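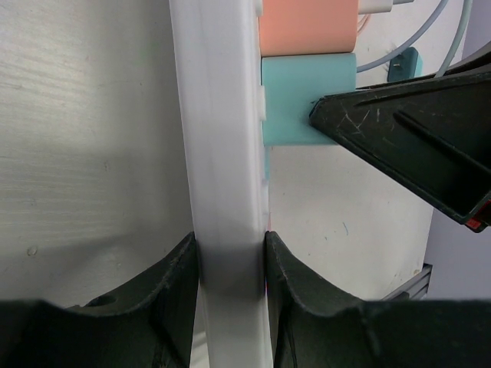

April 26, 2020
By the Wikico guides desk

Section 3: Setting up your first Cropper sheet

Now the fun part! Cropper turns any photo into a printed sheet of stickers, and once you get the hang of it you'll want to label the whole house.

1. Open Cropper and choose New Sheet.
2. Pick a paper size. The preset called Prindora 21 gives you 21 small stickers per page and is lovely for spice jars.
3. Drag in your photo and pull the corners until the crop looks right.

Note: Cropper never changes your original file, so crop as wildly as you like.

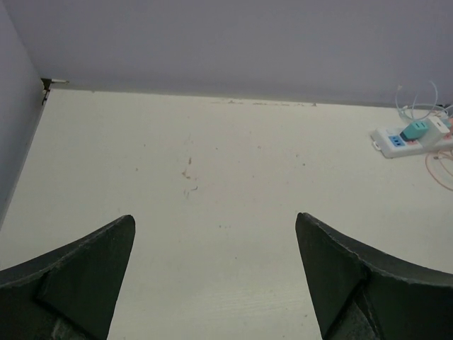
4. Set the margin to 2 mm. Smaller margins work on some printers, but check yours with plain paper first.
5. Click Fill Sheet to repeat the crop, or click each space to add a different photo.

Caution: Leave Scale at 100 percent in the print window. Some printers slip down to 94 - and then every sticker lands off its outline.

6. Print one page and hold it up to a window against a blank sticker sheet. If the outlines match, load the real thing and go!
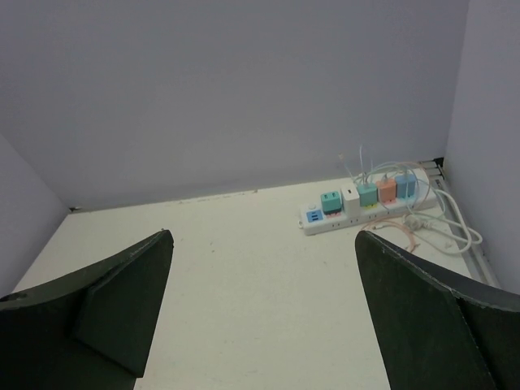
Pale tabletop with light walls behind and to the sides.

To save the layout for next time, choose Keep as Preset and give it a name.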